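December, folding bench, Wamholm room

Started at 9:40. Purpose for today is to settle the folding order for the printed T-shirts before the Havis order gets going. It's 1000 shirts, mixed sizes, packed flat. Everyone has been folding their own way and the stacks come out at different widths, so the boxes don't close evenly.

Wiped everything down first. Damp cloth, then a dry one, then left it alone while I sorted the sample shirts. The last batch picked up gray smudges on the back and I want to rule out our own surfaces. Also went along the joints. On the pale surface the thin tan line has a short dark speck on it. Could be a chip, could be dirt sitting in the line. Noted so we can compare later.
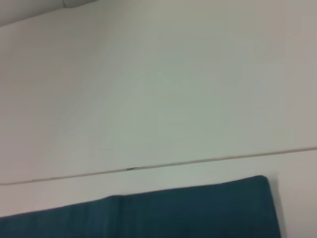 What do we use on the surfaces before light-colored shirts go down?
Warm water with a drop of dish soap on a white cloth, then a dry cloth. No spray cleaner, it leaves a film and the film ends up on the cotton. Wait 10 minutes before laying anything down.

Viorica Gashi asked whether we should put paper down and skip the wiping. Tried it with a length from the Halilović roll. The paper slides when you pull the sleeve across and you end up holding it with your elbow. It also wrinkles under the second shirt. Gave up on it. Paper goes back on the shelf for wrapping.

Folding order, first try (the one on the old Trusovitz sheet):
Shirt face down. Fold one side in to the middle, sleeve back on itself, same for the other side, hem up, then over. Gives a tidy front. The trouble is you can't see the print until the shirt is turned, and if the print is off center you have already done the work. Two of the samples had to be opened again for that reason.

Second try:
Shirt face up, collar toward you, hem away. Smooth from the collar out with flat hands. Sleeves in over the body first, left then right. Then check the print, then the sides, then hem down toward the collar. You are reading the print upside down this way but it doesn't matter for checking whether it sits straight. If anything it's easier, you look at the line of the letters and stop reading the word.

Notes on the second try. The sleeves want to go in at different angles. Mine go in on a slant on one side and squarer on the other, and the sides then come out uneven by about 15 mm. Viorica lays hers in straight across from the shoulder seam and gets it closer. We both found that creases near the hem don't smooth out if you start at the hem, so start at the collar.

Checking the size label is quick with the collar at your end. Look into the neck opening before the first fold. With the old order you had to lift the collar after folding, and that pulls the top fold out of line.

The teal one with FREE! across it is the sample we kept going back to. The letters are big and cream colored, so anything lying across them shows up right away. Heathered fabric hides light creases fairly well, plain fabric will not. Sleeves in, nothing else folded yet: 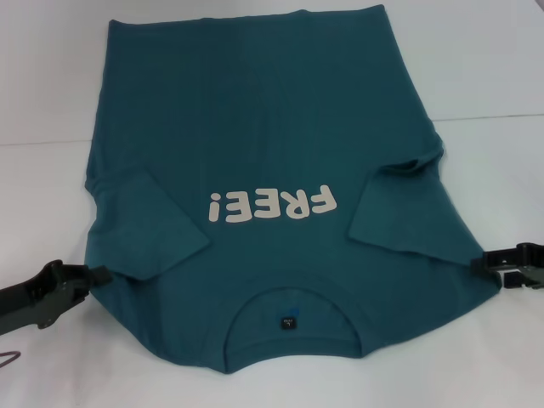
Can the print touch itself when the shirt is folded in half?
Only if the ink has fully cured. Big solid letters are the ones that stick, so for those put a sheet of tissue across the print before the hem comes down. Small chest prints can go without.

Tissue is cut already, in the drawer under the label printer. It is a little narrower than the folded shirt, which turned out fine because it doesn't poke out at the sides.

Tried a cardboard folding board as well. It gives the same width every time, but it has to be pulled out from inside the shirt and on soft cotton it drags the back fold with it. Viorica wants to try it with the corners rounded. I cut one for her and left it on the windowsill. No result yet.

Stacking: collar ends all the same way makes the stack lean. Turning every other shirt keeps it level. 2 stacks side by side in the box, heavier sizes at the bottom. Keep sizes separate within a stack even when the order sheet doesn't ask for it.

Decided for now:
Face up, collar toward the folder.
Size label checked before the first fold.
Sleeves in straight from the shoulder seam, left first.
Tissue over large prints.
Alternate collar ends in the stack.

Still open: whether the gray smudges came from us. I wiped a white scrap of cotton hard over the surfaces after cleaning and it came up clean, but that says nothing about how they were last time. Will do the same test before cleaning next time and keep both scraps in an envelope in this book.

Need to order: white cloths, more tissue, a second flat ruler. Ask Havis if they want the size sticker on the bag or on the shirt, their sheet says both.

Stopped at 12:15. Samples are back in the box, unfolded, so the next person starts from the same place.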